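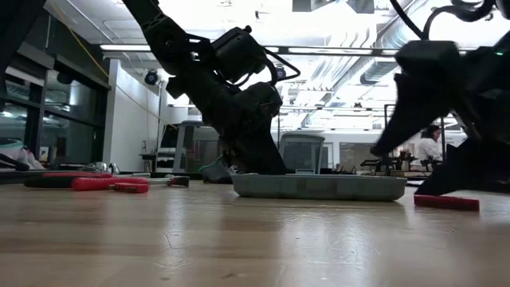 **Unit 9: Storage layout and stock control in small workshops**

Read before Monday's session. Bring the Tatach worksheet.

## 1. Terms

- **Reorder point (ROP):** the stock level at which a new order is placed.
- **Lead time (L):** working days from order to receipt.
- **Safety stock (S):** units held against late delivery or uneven demand.
- **Point of use:** storage at the bench where an item is consumed.

The basic relation is ROP = dL + S, where d is mean daily demand. Both d and L must use the same day count. Mixing calendar days with working days is the most common error in submitted work.

## 2. Worked case: Prandberg fasteners

Prandberg draws 107 M5 screws per working day. The supplier, Barrera, delivers in 9 working days. Safety stock is set at 800.

ROP = 107 × 9 + 800 = 1763

The last count gave 2098 units on hand with no order open. The margin above the reorder point is 335 units, or three full days of demand. An order placed at the start of day four arrives after stock has dropped below the reorder point but should not touch the safety stock by more than one day's use.

If an order is already open, use inventory position (on hand plus on order, minus committed) in place of the on-hand count.

## 3. Bench storage

Items used at every setup belong at the point of use. Shared items go back to the central rack at shift end. Shallow trays suit small parts with high turnover; closed cases suit sets that must stay complete. Label the holder and the location with the same code. 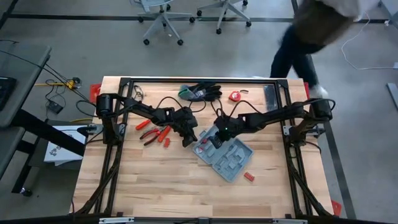
## 4. Two-bin method

1. Split stock into a working bin and a reserve bin.
2. Fill the reserve bin to the ROP.
3. When the working bin is empty, send its card to purchasing and open the reserve.
4. On receipt, refill the reserve first.

The method needs no daily count. It fails when cards are lost, so audit them each January.

Further reading: Drukberg course pack, section on periodic review.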